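Review: Omovmont bench arm, seen at the Drarkthorpe open day

I run a small water and soil testing lab with more tubes than hands, so when Drarkthorpe advertised an open day for its automation showroom I put my name down for the Saturday morning session. The main attraction for me was the Omovmont, a single arm meant to work at an ordinary bench beside ordinary glassware. I had also asked to see the Kettunen, a bigger enclosed unit, but I'll get to that.

The showroom is at the back of an industrial estate and badly signposted. Parking is free. The session started at 9.30 and ran until just before lunch, with coffee that was better than expected. Numbers were kept low enough that everybody got to stand at the bench and ask things, and the staff didn't mind being interrupted.

The setup

The demonstration bench was laid out like a teaching lab, with coloured water in place of samples. I liked that. Too many of these days are done on a purpose-built deck where every item sits in a machined pocket, and you go home no wiser about how the thing would cope on your own counter. The arm bolts to the bench through a plate, and the footprint is smaller than our centrifuge. It runs off a normal power point. Our presenter said a new site takes half a day to set up, and a second visit is included in the price once you have had a few weeks to find out what you got wrong.

What we came to see was tube handling. The gripper has two black fingers with the middles cut out and fine ridges on the inner faces. The cutouts are a good idea, as you can see the bench through them when you are lining things up by hand. The ridges are there for plastic labware, and this is where I had the most doubts. We use 50 mL conical tubes all day long and they are annoying things to hold: smooth, tapered at the bottom, and easily squeezed out of shape once the cap is off.
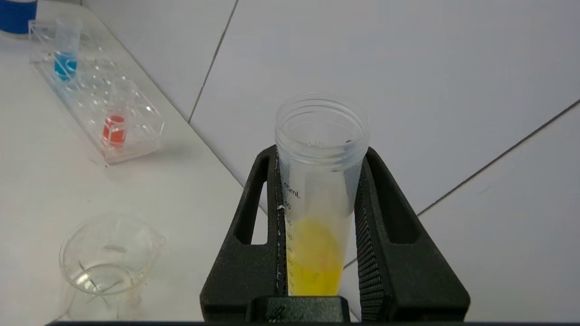
Grip force is set on a tablet, on a scale that took me a while to get used to. The default was fine for a full tube and, to my eye, a bit firm for an empty one. You can save a setting for each type of labware, and the names can be whatever you like. I was allowed to change the value myself and run the pick again, which I did until the person behind me coughed. At the lowest setting I tried, the tube sagged a few degrees when the arm turned. One step up and it stayed upright.

Speed is the weak point. A pick, a lift and a set-down took 41 seconds at the pace they recommend for open tubes. I timed it on my phone. It can go faster with caps on, but we didn't see that with liquid, and I would want to before spending anything. A trained technician will beat it easily. The argument for the arm is that it can keep going after five o'clock, and whether that stacks up depends on how much of your work can wait overnight.

Teaching it a new position is simple enough. You hold a button, push the arm to where you want it and save the point on the tablet. I taught it 3 positions in the time it took to drink a coffee, and the second one needed redoing as I had left the wrist at a silly angle. The arm is light to move. The button is on the wrong side if you are left-handed.

Software

The arm runs from a program called Posteo, which also keeps the log. Each movement gets a line with the time and the grip setting, and you can export the lot as a spreadsheet. Our demonstration log was up to line 908 by the time I looked at it. I'd have liked a filter for errors only – scrolling on a tablet is no way to find a dropped tube. There is apparently a desktop version that has this, but it wasn't on show.

Error messages are in plain English, mostly. One of them just said "Check tool", and the presenter had to look it up.

Noise, cleaning and safety

The arm itself is quiet, with a slight whine when it slows down. The fingers come off with a hex key and can be wiped with ethanol. I asked about the ridges, which look like a good home for dried sample, and was told to use a soft toothbrush. Spare fingers are sold in pairs.

The arm stops when you put a hand against it. I tried this on the forearm and it was gentle. I didn't try it near the fingers.

The Kettunen, by the way, was switched off for servicing, so all I can say is that it is large and would not go through our door. The booking page should have mentioned it.

Would I buy one?

Not this year. The Omovmont handled the tubes better than I thought it would, and I could see one of our juniors running it without much fuss. For a lab doing the same rack of samples every day it deserves a proper look. Ours changes from week to week, and most of the time saved would go on teaching it again. I have asked Drarkthorpe for a quote on a three-month rental, with the desktop software included, and if they come back with something sensible I'll update this review.

The open day is worth the drive if you are in the market. Bring a few of your own tubes, and wear closed shoes or they won't let you past the front desk.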